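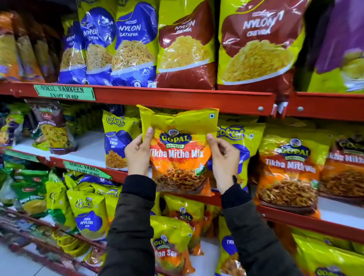 Go for the plain sev if it's meant to sit in a bowl all afternoon, the mixes go soft first, was the word from the packaging bench when I mentioned I was off to buy namkeen for the humidity trial. Fair point, and I still came down on the side of a mix. A mix has bits of every size in it, so if the Vavgate tubs leak we should notice it in the thin pieces well before the fat ones.

31 Jul 2021

Snack shelf-life, shopping and set-up. I looked at the Gopal Tikha Mitha Mix (sweet and hot, my favourite sort, so I'm hardly neutral!) and spent far too long in front of the rack. There was Nylon Chevda and Nylon Gathiya one shelf up in big bags, and a green label on the beam for Gokul Namkeen, 5% off on MRP. Gathiya might be a good second round, it's all one shape and easier to score for crunch.

Plan is 3 tubs: one Vavgate with the clip lid, one Stameo with the screw lid, and an old Halonen jar with a new seal. Tubs are 800 mL, fill each to the 640 line and leave the headspace alone. Open once a day, take a spoonful, close it again. Run for 7 days. Colour and smell go in the left column, crunch in the right.

Note to self: the May run was spoiled by the kettle steaming away right beside the jars, so these go on the far bench this time. Also label the lids as well as the tubs, they got swapped.

Still need a small scale that reads to a tenth of a gram. The Pranau one drifts. And please, whoever is in early, the test tubs aren't morning tea.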